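Workshop Notes: The Teardown Cell, Part Four

The previous entry in this series ended with the arm mounted and the safety stop wired, but with no work on the bench. I am pleased to record that the cell has since moved on to its first full-size subject, a desktop tower, and that the bulk of May was spent on it. The project name remains Loto. The shared workshop on Hanrahan Street has kindly extended my use of the bay through the summer.

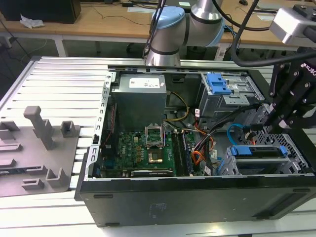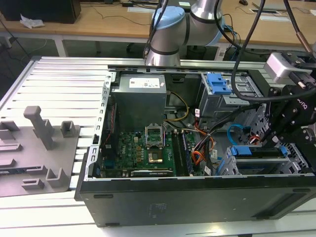 The tower on its side on the slotted platform, with the gripper at the drive end and the gray fixture tray at left.

Purpose of the present stage

Loto is intended to take apart old office computers to the level of parts that can be tested and used again: drives, memory, processor, power supply. It is not intended to be fast. A person with a screwdriver will outpace it for the foreseeable future, and members of the workshop have been good enough to point this out on several occasions. The aim is a routine that can be left to work through the evening and that sets each part down undamaged.

The first target is the hard drive. In a case of this type the drive is held by blue plastic fittings and can be released without tools, which removes screws from the problem for the time being. Screws will be dealt with in a later entry.

The platform

The work surface is aluminum and slotted, and I recommend this type of surface to anyone planning a similar build. My first platform was a sheet of plywood with a printed grid. It was cheap and it warped. By the second month the far corner had risen enough to put every taught position out, and I lost two weekends to correcting points in software that should have been corrected with a saw. The present surface was purchased secondhand from Wallberg, a surplus dealer, together with a box of slot nuts of which perhaps half fit.

The gray tray was designed for this bay and printed in sections. Its posts and brackets went through five revisions. The earliest had thin walls and cracked at the base when the arm came down slightly off position. The walls were thickened, the corners were rounded, and there have been no breakages since the third revision. Revisions four and five concerned only the spacing between features.

Teaching the positions

At the time of writing the program holds 204 taught positions. This is too many. A fair number are duplicates left over from earlier attempts, and I have not yet removed them for fear of deleting one that matters. The approach to the drive bay alone accounts for 40.

The difficulty lies in the cables. The case itself is rigid and is found in the same place each time, provided that it is set down squarely. The cables are another matter. A SATA lead that has been moved aside once will not return to its former shape, and a path that was clear in the morning may be obstructed by the afternoon. I considered removing all cabling by hand before each run and decided against it. A routine that depends on a person clearing the way first would save very little labor.

The current method is to approach from above, pause short of the latch, take a reading from the wrist camera, and compare it against a stored set of views. If the match is poor, the arm withdraws and the run stops. The comparison software is called Trula. I wrote it over the winter, and its documentation is in a condition that I would not wish to share.

The stored set now stands at 784 views. I had planned on 2000 before attempting any unattended operation, and I still regard that as the correct figure. Collecting them is slow work, as the lamps in the workshop differ from one end of the bay to the other and daylight from the street side changes the appearance of bare metal a great deal. Views taken after 6 p.m. have been the most consistent.

Matters outstanding

The cable dressing on the arm requires attention. There is more slack than I would like, and a loop that hangs freely in one posture can pull in another. I have ordered further clips and a length of braided sleeve.

The grip force setting is provisional. It was chosen with a dead drive wrapped in foam, which is a poor substitute for a plastic latch. Over 30 percent of full force, the foam was marked. I have set the limit well under that figure and will raise it in small steps.

The case also needs a proper stop along its near side. At present I position it by eye against a strip of tape, and the tape has begun to lift.

Finally, readers have asked whether the tray files will be released. They will be, once the fifth revision has been in use for a month without change. The files will be posted on the downloads page with the slot spacing noted, as this differs between suppliers and the tray will not seat correctly on a platform of another pitch.

The next entry will cover the drive latch routine and the changes to the stop logic.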